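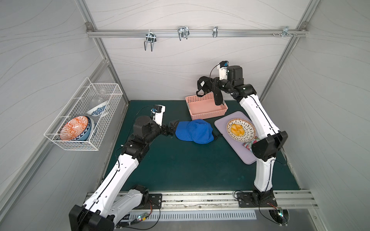 1. Wall storage thread, as promised to the people who asked about the bowls. It's long, I've had a lot of tea, mute me now if you don't care about hooks.

2. So this is the little worktop at Studura, the one with the grey wavy panels behind it and the dark green top. I've been trying to get everything with a fixed address OFF the surface and onto the walls, and I'm most of the way there. Most.

3. The white wire basket on the left wall is my favourite bit. It came from the Gounder closing down sale in Lorkcombe and I paid 38p for it (they were doing everything in the last bin at silly prices, I also came home with a soap dish I don't need).

4. Patterned bowls live in it. The orange and white one goes at the front standing on its edge, blue and white behind, and the white one with the blue flowers up higher. I tried stacking them like a normal person and you could only ever see the top one, so what's the point of having nice bowls!

5. Someone's going to ask if they rattle. A bit. I don't mind it.

6. There's a clear glass thing near the top of the basket too and I go back and forth on it. Glass on a wall makes me nervous. Shuk-fan Tsao says I'm being soft and that hers have been up for 6 years, but Shuk-fan also carries eggs loose in her coat pocket so.

7. Back wall: rail, hooks. I went for a mixture. There are U-shaped double ones, a narrow single, and a little clampy one down at the right hand end.

8. The doubles are brilliant. Two prongs means a handle sits in there and stays facing forwards, where on a single hook it slowly swivels round till it's sulking at the wall. If you're only buying one kind, buy doubles.

9. The narrow single is for anything with a loop. Tea towel, oven glove, the bottle brush. I'd have another of those before I had another clamp.

10. The clamp I'm less sure about. I bought it for recipe cards and shopping lists and then carried on writing my lists on the back of my hand. If anyone has a better use for a small clamp hook, tell me.

11. Height! Measure height before you put the rail up. I held mine against the wall, went "yep, looks right", and then found my biggest ladle touched the worktop. Down it came, up it went again. It's 30 cm or so off the surface in my head, and I refuse to go and check. EDIT: Elango Sastry has been and checked. He says I'm wrong and won't tell me by how much.

12. Right, the pink basket. Plastic, holes in the sides, cheap as anything. That's the Everything Else basket. Straps, odd lids, pegs, the stuff with no home.

13. My rule is that if something's been in the pink basket for a whole month it either gets a hook or it goes to the charity shop. I've broken this rule over one particular black strap with a little white label on it, which has been with me since before Easter. I don't know what it belongs to. I can't throw it out. The minute I do I'll find the bag.

14. And yes the blue cap is on the worktop, upside down-ish, mesh and brim and all. Caps are my downfall. I take it off, put it down on the first flat thing I come to, and then spend ten minutes the next morning accusing other people.

15. Satish Rao reckons a cap should go on a hook by its adjuster strap and never by the brim, because the brim bends out of shape. I'd always hung mine by whichever bit was nearest. Trying it his way this month, will report back!

16. The chopping board is the lilac-grey one (I've had people call it lavender, call it grey, call it "that purple"). It hasn't got a place on the wall yet. I'd like it upright at the side but it slides, and I've been through two sorts of sticky pad already.

17. Astine do a slim board holder that I keep putting in my basket online and taking out again. Somebody talk me into it or out of it.

18. The plate with the brown patterned rim is staying out, before anyone starts. That's the snack plate. I like having something yellow and cheerful on it while I sort things, it makes the whole job feel less like a job.

19. Next to that there's a pink and green packet half tucked away by the bottom of the board. Packets are the next project. I want one tub, wide enough to stand them up like files in a drawer, so I can flick through.

20. Krishnamoorthy Sundaram has suggested bulldog clips on the rail for packets, which I quite like! Might be what the clamp hook was waiting for.

21. Couple of things I'd do differently if I was starting again. I'd put the rail up first and the wire basket second. I did it the other way round and then had to work round the basket like it was a chimney.

22. I'd also live with it for a week before buying extras. I bought hooks for pans I hadn't even decided to keep – then got rid of the pans.

23. Cleaning, as two of you asked. The wavy panels do catch dust in the dips. An old soft paintbrush gets along them a treat, then a damp cloth going the same way as the waves. Wire basket gets a dunk in the sink when I remember.

24. The dark green top shows flour like you wouldn't believe, and I still love it.

25. Elango Lobo (the other Elango, keep up) wants to know if it'd work in a rented flat. The basket, yes, if your landlord's all right with a couple of screws. The rail, I'd ask first – it needs proper fixing and you'll be filling holes when you leave.

26. The last hooks thread had 700 likes and I'm still baffled by all of you. Where were you when I posted my curtains?

27. Posted 07/06/2021 so when I've changed it all round again by the end of June you can hold it against me.

28. Oh and the soap dish is going spare if anyone near Lorkcombe wants it. It's shaped like a leaf.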